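Kudine 2, planner review (two-arm license)

Short version: good, buy it if you run two arms on one table. Longer version, typed between runs.

Install was painless. Old Stovance planner took me 900 ms to replan when both grippers came in close, Kudine does it in 61. Thats the whole reason I switched. Collision margins are per link now, finally.

Bad stuff. Calibration wizard forgets the second base frame if you close it early. Docs thin. Log viewer is slow, and no dark mode.

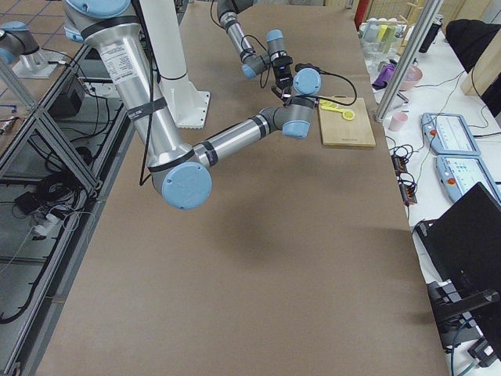

Perception plugin is so-so. Fine on big flat things, shaky on small utensils, I ended up feeding it poses by hand. $600 a year per cell, steep for a small lab but ok.

Four stars. Would be five with a wizrd that saves.

Comments (3)

Aoife Noonan: does it still need the Avard driver?

lindgren_lab: Yes, for the grippers only.

tomk: same wizard bug here, fix promised for December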